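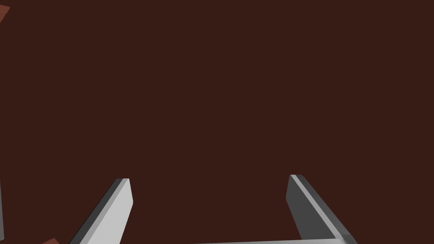

4.2 Clearing tasks in simulation

Chores that take a person no thought are still hard for our policy. We ran Tareo in simulation on 200 kitchen episodes, put together by Jibrin and Phan in April. Most failures come early, before any contact. The wrist view is a big part of it: with the open fingers over a plain reddish-brown surface there is almost nothing to servo on, and the policy drifts. Adding the head view helps, but not on every task. Wiping is worst. Table clearing is better, still slow.

Figure 3 gives the head view for the kitchen and dining area, with sink, counter and table all in sight. A spray bottle on its side, as on the table there, is a harder grasp than an upright one. Same for anything near a table edge. Two arms should help wtih this, but the second one mostly idles. We would not call the chore solved.

Figure 3. Head view, both grippers open.
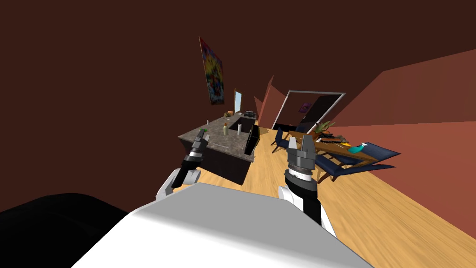 4.3 Transfer to the shop floor

Same policy, no retraining, on the Manomholm parts bench. Sorting carries over in part. Re-grasping does not, and we have no fix yet.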